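Filed under: Kitchen & Bath, Cleaning, Stone Care

How to Get an Oil Stain Out of a Marble Countertop

24 Mar 2021
By Kiros Jemal

If you've landed on this page you probably have a dark spot on your counter right now, and you've probably already scrubbed at it with whatever was under the sink. I did the same thing the first time. We had a bottle of olive oil with a bad pour spout, and it sat in one place by the stove for most of a long weekend, and when I finally picked it up there was a perfect gray ring underneath. I scrubbed that ring for an hour and all I got was a sore wrist.

Marble is full of tiny pores, and oil goes down into them and stays. A sponge only reaches the top. What you need is a poultice, which is an old-fashioned word for a paste that sits on the stain and slowly draws it up. It's cheap and easy, and most of the work is waiting.

First, be sure it's a stain

Run your fingertip over the spot and look at it from the side, with a lamp behind it if the room is dim. If the mark is darker than the stone around it and feels just the same, it's most likely a stain, and you can carry on. If it's lighter and dull, and maybe a little rough, that's an etch. Lemon juice, wine, vinegar and tomato sauce all do this. An etch is damage to the polish, and no paste will lift it, so please don't spend two days trying (I have). You'll want a marble polishing powder for that, or a stone person if it's a big area.

What you'll need

Baking soda, the plain kind from the baking aisle
Water
A small bowl and a spoon you don't care about
Plastic wrap
Painter's tape
A plastic or wooden scraper, or an old plastic card
Dish soap with no lemon or citrus in it
A couple of soft white cloths

My mother-in-law in Gidey swears by white clay powder in place of the baking soda, and it does pull a bit harder on old stains. I keep a bag of it for emergencies, but baking soda has done the job for me nearly every time.

Making and using the paste

Wash the area with a drop of dish soap in warm water, rinse it well, and dry it. Then mix 3 parts baking soda with one part water. Add the water slowly — you want it like thick peanut butter, and it goes from too dry to too runny quicker than you'd think. If it slides off the spoon, put in more soda.

If your counter is dark, or if you're nervous, try a dab somewhere out of sight first. I use the corner behind the toaster.

Spread the paste over the stain, as thick as a pancake, and go a little past the edge all the way around. Lay plastic wrap on top and tape down the sides, then poke a few small holes in the wrap with a toothpick so it can dry out slowly. Now leave it alone for 2 full days. I know it looks awful, and I know somebody in your house will ask when they can have their counter back, but lifting the corner to peek doesn't help anything. 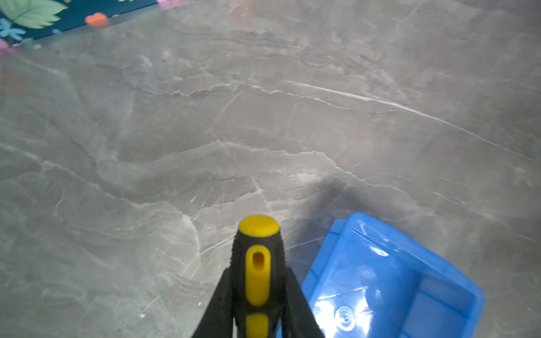

When the time is up, take off the wrap and check whether the paste is dry all the way through. If it's still damp in the middle, leave it uncovered until it turns chalky. Ease it off with the scraper, held nearly flat, and sweep up the crumbs with a dry cloth before you bring any water near it. Then rinse, dry, and wait until the next morning to judge the results. Damp marble always looks darker than it is, and more than one person has written to me in a panic over a spot that was only water.

A fresh stain may be gone after one round. Mine took three, and by the last one I had to hunt for the place. An older stain might fade to a shadow and stop there, and at that point I'd try the clay or learn to live with it. There's a shadow by our sink left over from last May that I have made my peace with.

Things to keep away from the stone

Vinegar is the big one. It turns up in every homemade cleaner recipe going, and it will etch marble in no time. The same goes for lemon, bathroom sprays meant for hard water, and any gritty powder. Skip the steel wool too.

Sealing it afterward

Once the stone is clean and has had a whole day to dry, it's a good time to reseal. Put a few drops of water on the counter and leave them for ten minutes. If you find dark spots when you wipe them up, the sealer has worn thin. Follow the directions on your own bottle, wipe off every bit of the extra before it dries, and open a window. Then put a little dish under the olive oil. Ours is a chipped saucer, and it catches a ring of oil every single week.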